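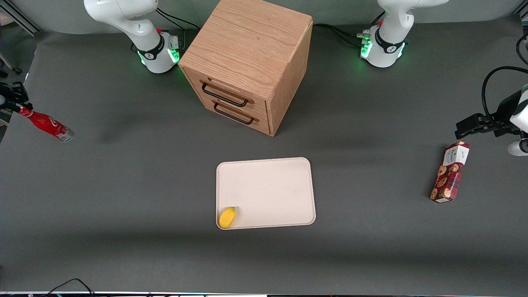 We use cookies to remember your settings and count visits. Continue browsing or change your preferences.

How to Check a Printed Proof of Your First Novel

A printed proof is a single copy of your book, made the way the finished copies will be made. You order it before you approve the title for sale. Most print services let you skip it and approve a digital file instead. For a first novel I would not skip it.

I have used two printers, Stisholm and a smaller shop called Dankwa, and the steps below work for both. The menus have different names but the job is the same.

Before you order

Finish the editing first. A proof is for checking the book as an object and catching the last errors. If you still plan to rewrite chapter nine, wait. Changes of more than a few lines will move the page breaks, and you will need to check the layout again from that point on.

Export a fresh PDF of the interior and save it with a version number in the file name. Upload that file and no other. When you find errors later, you need to know exactly which file the paper copy came from.

Order 2 copies if you can afford it. One is for marking up and the other stays clean. Comparing them also shows whether a fault comes from your file or from the printing. A crooked cover on one copy is a printing fault. A crooked cover on both is probably in the file.

Stisholm prints a gray band reading "not for resale" across the cover of its proofs. Dankwa does not. The band covers part of the artwork, so check that area against your cover file on screen.

Step 1: Look at the outside

Leave the pen in the drawer for this part. Put the book on a table under a good light and check the following:

- Title and author name spelled correctly on the front, the spine and the back
- Spine text centered and running top to bottom
- No important artwork or lettering too close to the trim
- Back cover text readable at arm's length
- ISBN above the barcode matches the one on the copyright page

Spine text is the most common problem. The spine width depends on the page count and the paper. If you added pages after the cover was made, the width is wrong and the lettering will drift toward the front or the back. Download a new cover template with the final page count and move the text to fit.

Colors will look darker than they did on your screen. If a face or a landscape has gone muddy, ask your designer to lighten the file and order another proof. Small differences in shade between copies are normal and you can't fix them.

Step 2: Check the front matter

Read the first few pages one at a time. People tend to set these up once and never look at them again.

The title page should match the cover word for word, including any subtitle. The copyright page should have the right year, the right ISBN for this format and the name of your imprint if you have one. Paperback and hardcover need different numbers. My first book went to proof with the e-book number on the copyright page, and I only saw it when I was looking for something else.

If you have a dedication, read it out loud. If you have a table of contents, turn to every chapter it lists and compare the page number and the wording of the title.

Step 3: Flip through for layout

Go through the whole book without reading the sentences. Turn every page and look at its shape. Things to mark:

- Blank pages where there shouldn't be any
- Page numbers or headers printed on blank pages
- Chapter openings that start at different heights
- A single short line left alone at the top of a page
- Scene breaks that have disappeared at the bottom of a page
- Text running too deep into the gutter

For the gutter, open the book near the middle and hold it the way you would to read in bed. If you have to press it flat to see the ends of the lines, the inside margin is too small. Add an eighth of an inch and see what that does to the page count.

Scene breaks need extra care. If you use only a blank line between scenes, that line vanishes when it falls at the foot of a page. A small centered mark solves this.

Step 4: Read it

Now read the whole book, slowly, with a pencil. Use a ruler or an index card under the line if you tend to skim. I do two chapters in a sitting and then stop for the day.

Put a sticky flag on each page with an error and write the correction in the margin. Keep a separate list as well, with page number, line, what is there now and what it should be. This list is what you will work from at the computer.

Watch for names that change spelling. In my second novel the town of Kalley was "Kally" on four pages, and spell check had been told to accept both. Search for place names, surnames and made-up words in your file after you finish the paper read.

Keep yourself to real errors. You will find sentences you would write differently now. Leave them alone unless they are wrong.

Step 5: Make the corrections

Open the source document and save it under a new version number. Work from the back of the book to the front. The page numbers on your list stay correct that way, even if a change pushes a line over.

Check off each item as you do it. Then export the PDF and compare the page count with the old one. If it has changed, the cover needs a new spine.

Look up every corrected page in the new PDF. Read the full paragraph and check the page after it too.

Step 6: Decide on a second proof

If you changed the cover, the margins or the font, order another one. If you fixed only typos and the page count is the same, the digital proof is enough.

Approve the title only after that. I had copies in the Usteck bookstore in October, and if I had approved the first file they would have gone out with the wrong number inside.

Comments (3)

inkandpaper952
The back to front tip saved me a lot of trouble. I had been recalculating page numbers every time I added a line.

Guest
Does this work for large print? My page count nearly doubled.

Guest
Same steps for large print, but do the layout check twice. I had chapter titles breaking onto a second line that were fine in the regular edition.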